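Visit report: two-arm bench build, Bataineh shared workshop
June 2024
By Muthoni Kirui

The Bataineh workshop occupies the ground floor of a former print shop. Members rent bench space by the month. I went to look at the two-arm build that Georges Kanaan and Yara Mansour have been putting together there, mainly because our own group is deciding between one arm on a linear track and two arms on a fixed base. Kanaan walked me through the hardware for most of the morning. Mansour joined after lunch and covered wiring and software.

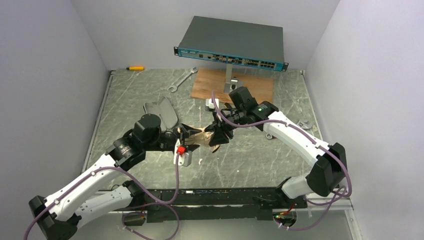 Word count: 546

Both arms are mounted to a single black base along the front edge of the table. Kanaan's first version had each arm on its own plate, and the distance between the two shoulders had to be measured again whenever a plate was loosened. With the common base the offset is set once. He checks it with a steel rule and a dowel in each shoulder. The difference between checks has stayed small enough that he no longer logs it.

The links are white and the joint housings black, left and right built to the same pattern. Cabling is purple and runs outside the links, held by small white clips, with slack left in loops. Mansour tried a spiral wrap first. It stiffened the run and pulled at the wrist connector near full extension. The clips are printed in the shop and take nearly 9 minutes each. I would like to see a strain relief at the base end as well; she agreed and has it on her list.

The enclosure has plain white walls on the left and right and at the back. The tabletop has a gray marble pattern. I asked whether the veining bothers the vision software, and the answer was that it did at first and that the fix was in the lighting. The controller software is Indix, which Mansour maintains herself, and the motion logs go to a small server they call Tultirov. A full day of logging fills 85 gigabytes. They delete most of it.

Handling work is split into rigid and soft items. The rigid ones are mostly hand tools and small metal parts. Soft and folding items take far more time, and the arms are slowest when both grippers have hold of the same piece. Closing force is set per item from a table, and the table is edited by hand.
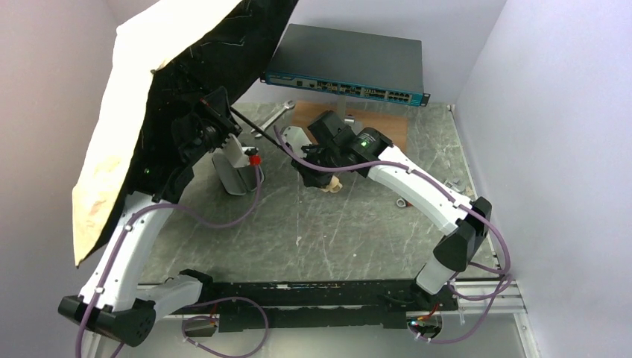
Reach is the other limit. Long items swing the load well away from the wrist, and the elbow motors heat up if the pose is kept for more than a few minutes. Kanaan has derated the elbow current and accepts slower moves. He would choose a larger gear reduction at the elbow if he were starting over — the present units came as a set from a supplier called Gostex and he did not want to mix types.

Parts to date come to 2685 dollars, not counting tools or bench rent. The aluminum extrusion was bought cut to length. Assembly took the two of them most of a winter of evenings.

Points I noted for our own build:

Use a common base for both shoulders. Leave more cable slack than the drawing suggests. Put the status lights where they can be read from the operator's side. Order spare wrist connectors with the first batch.

Open questions are the elbow temperature, the missing strain relief, and whether the force table could be filled in from the logs. Mansour expects to have a second version of the wrist ready in September, and I have asked to come back then with Ghada Salameh, who will be doing our wiring.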